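Speaker notes: "Do we really need to wash it that often?"
Bunddale evening talks, October, slot of 20 minutes
Fenna Verhoeven

Opening
Don't start with the survey. Start with the label. Hold up the bottle of Flultetari softener and read the back of it aloud, slowly. "Feels new for longer." Longer than what? Wait for an answer. There won't be one.

Say who I am: I ran the hotel linen desk at Veltitz for six years. I'm not a chemist. I have seen a lot of towels thrown away.

The survey
Wouter Geerts sent a form round to 115 households. 81 came back. People were asked how often they change their towels, and most gave a very respectable answer. I don't believe them. I wouldn't have told Wouter the truth either, he lives in the same street.
So: use the survey for what people think they ought to do. Don't put the percentages up. Somebody always writes them down.

What the softener does
Leaves a coating on the fibres. That is the soft feeling. A coated loop takes up water less well, and taking up water is what a towel is for. I'd like to hear the case for it, and I have asked, and what I got was a leaflet.
If someone says their towels go like cardboard without it: hard water, too much powder, or dried flat on a radiator. Ask which.

Grey cotton
People buy grey to hide wear. It hides stains a bit. It doesn't hide a worn border or loops that have gone flat, so look at those first. Leave the slides up for a minute and drink some water.

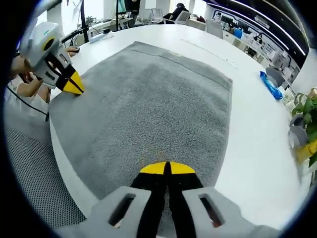
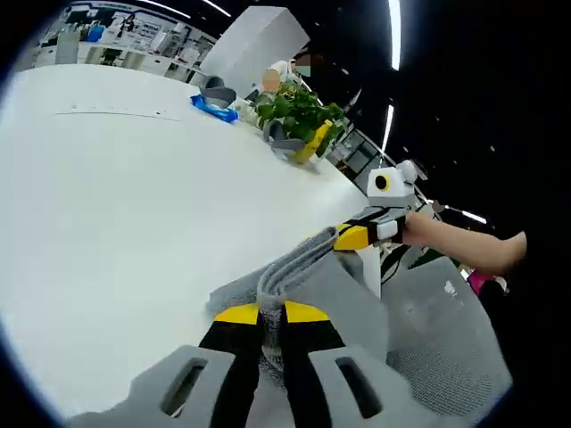 Terry lying flat in the next one, with the smoother band along its far edge.
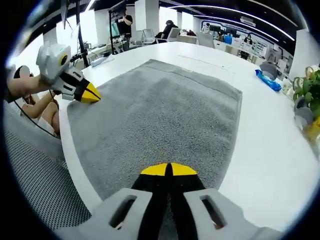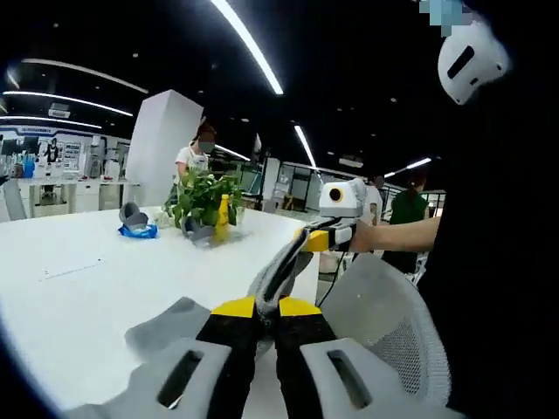 Temperature
This is where I expect the argument. The machine says 60, the packet says 30, your mother says boil it. My own view is that the low wash is fine for most of the week's load and oversold for towels and anything used in a sickroom. Ask the room what their machine reaches at its hottest setting. Has anyone checked? I hadn't, until I was asked.
Don't get drawn into bleach. Last time it ate the whole second half.

Vinegar
Someone will bring it up. Say: it may help with limescale, I haven't seen it rescue a towel, and some makers warn it's bad for the rubber seals. Move on.

How often, then
I don't have a number and I'm suspicious of people who do. Depends on whether it dries between uses. A towel on a rail by an open window and a towel in a heap behind the door are different cases. Smell it.

Questions
Likely: tumble dryers, microfibre, what to do with old ones (cut up for floors, or ask the animal shelter before turning up with a sackful).
If Wouter asks about the survey, be kind.
Hand back the room key by 9.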